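# Desks, cables and boxes with dividers

I've been putting office bits up here since February and this page is all cardboard and cable. A pale wooden desk, a laptop on the go, and one of the divided boxes I keep going on about. 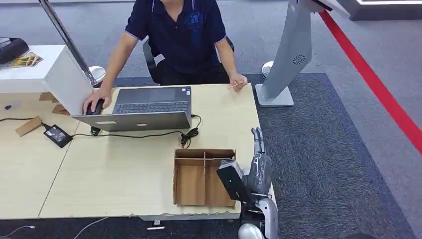 Bindu Varghese: please tell people to leave the dividers in! We got a stack of these second-hand from Bhat and half of them had been pulled apart for the flat pieces. They're no use to me as plain boxes, I've got plain boxes.

Point taken, and I'm guilty. I have definitely slid a partition out to get a keyboard in and then never put it back.

**The box.** Brown corrugated outside, lighter tan inside, open at the top with cardboard partitions splitting it up into compartments. I love these. Drinks bottles are the usual thing people think of, but they're brilliant for desk stuff - a charger per compartment, a mouse in one, a rolled-up cable in the next, and nothing gets knotted up with its neighbours on the way.

**The cable.** Black, out of the side of the laptop, round into a coil and then off across the desk to its adapter brick. I do like a coil. The brick has a small white label on it too, and you'll hear more from me about labels in a minute (sorry).

**The desk.** Pale beige wood grain with a seam running across it, and little chips along the front edge. I have a soft spot for a chipped edge. You can touch them up with a wax stick in a close enough colour and I've done it on mine at home, where it looks fine from the door and terrible from the chair.

**Flat cardboard.** There are a couple of flat pieces over on the left as well. Keep yours! I never have enough when I want something to slip between two screens, and then the week after the recycling's gone I need six.

## How we pack a desk at Plasstead

Quite a few of you asked for this after the last page, so I'll put it down while it's in my head. We've got 22 desks in the Plasstead office and they all get moved round more than anyone would like, sometimes just across the room and sometimes over to Adell, and I've ended up being the person with the tape gun.

The laptop goes last. People always want to do it first as it's the expensive thing, and then five minutes later they need to look up a phone number and the whole lot comes out again. Leave it open and running while you do everything round it, and by the time you shut the lid there should be nothing else left on the desk apart from a mug.

Cables I coil over my hand, loosely, and then I fold the end back through once. I used to do the thing where you wind it tight round the brick and it looks ever so smart, but I've had two go at the collar where the lead meets the brick, so I don't any more. Velcro straps if you have them. Elastic bands go sticky in a warm cupboard and then you're picking orange crumbs off the plug for the rest of the afternoon.

Label the brick and the machine, both, with the same name or number. I bought a roll of 1,000 small white stickers from Drodico thinking they'd see me out and I'm well down it already - they go on bricks, on the lids of laptops, on the undersides of keyboards, on one memorable occasion on a packed lunch. Pencil rubs off. Biro is all right for a bit. A fine black marker is what you want, and give it a few seconds before you put your thumb on it, which I have never once managed.

Mice go in a compartment on their own, wire tucked underneath if they've got a wire. If they haven't, switch them off at the bottom. I forgot with a whole box of them last year and I could see the little lights glowing through the hand hole.

Pens, pencils, sticks, rulers and all the rest of the long thin things are a nuisance in a divided box since they poke out of the top and stop the flaps closing. I stand them in one corner compartment, points down, and if they're still too tall they go in an envelope along the side of something bigger.

Then there's a question I get asked a lot, what to put in the bottom. Nothing, mostly. A folded bit of corrugated if it's an adapter with sharp corners. I've stopped using newspaper because of the ink on white plugs.

## Where the boxes come from

We had 400 of the divided ones when the stockroom was cleared, and I was told they'd last for ever. They have not lasted for ever. A lot went to Adell and didn't come back, some got damp, and some met an end I'm not going to go into as I've already confessed to the keyboard business.

If you're after some, try anywhere that takes in bottles or jars. Ask for them open and whole, with the insides still in, and be nice about it. A flattened box with its partitions in a separate bundle sounds like the same thing but you will spend an evening slotting them back together, and there is always one that belongs to a different box. I had one batch where the slots were a finger's width out and I only noticed after I'd bent the lot.

Check the bottoms. The tape dries out long before the board does. I run one fresh strip along the seam and another across it, and up the sides a bit, and press it down with the flat of my hand.

Sizes I can't help with much, they're all over the place. The ones I like best have compartments big enough for my fist with a charger in it. That's how I measure them, standing in a stockroom with a charger in my fist.

## Bits from the last page

Aravind Gowda wrote in to say that coiling a lead clockwise every time is what makes it twist, and that I should be flipping alternate loops. I've tried it and he's right, it lies much flatter, though I can't do it and talk at the same time.

Somebody else wanted to know whether the flat sheets can be used as desk protectors when you're dragging heavy things about. Yes! Smooth side down, and tape two together if the desk's a wide one. Mind the seam if your top is made of joined panels like so many are, grit gets in there. I go along mine with an old toothbrush.

And to the reader with 40 unlabelled adapters in a bin bag, I feel for you. Sort them by the shape of the plug first, then by the voltage printed on the back, get a cup of tea, and don't try to do it in one go. I'd also say don't plug anything in to see if it fits. Read the print. It's tiny, so take a photo on your phone and zoom in on it.

More when I've been over to Adell and had a word about those boxes. If you've got a good way of keeping dividers with the box they came out of, put it in the comments, Bindu will be pleased and so will I.

Page last changed 29/04/2026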